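Can any of these things do actual chores yet?

ytapia_21
Serious question. Bralluveo wants a deposit for their folding arm and my husband is ready to pay. Does anyone own one that really folds?

gus_navarrete
No. Had the loaner in June. 10 minutes a towel, then it quit on a fitted sheet. Sent it back.

Zulum
disagree – ours loads parts bins at the shop all night. Boring work, same bin, same spot. Thats where they're good

gus_navarrete
Same bin same spot isnt a household. My kitchen moves every day

threadcount
Depends what you call a chore. I sew for a living and cloth is hard, thread is worse. Stitching on a practice pad is the closest thing I'd compare to mending, and it's all slack and tails and knots
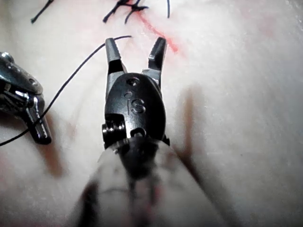
so if they get thread sorted I'd beleive socks are next. 3 years maybe. Wouldn't put a deposit down

Zulum
3 years lol. try 2

ytapia_21
ok holding off. He's now looking at the Zulturier mop thing, help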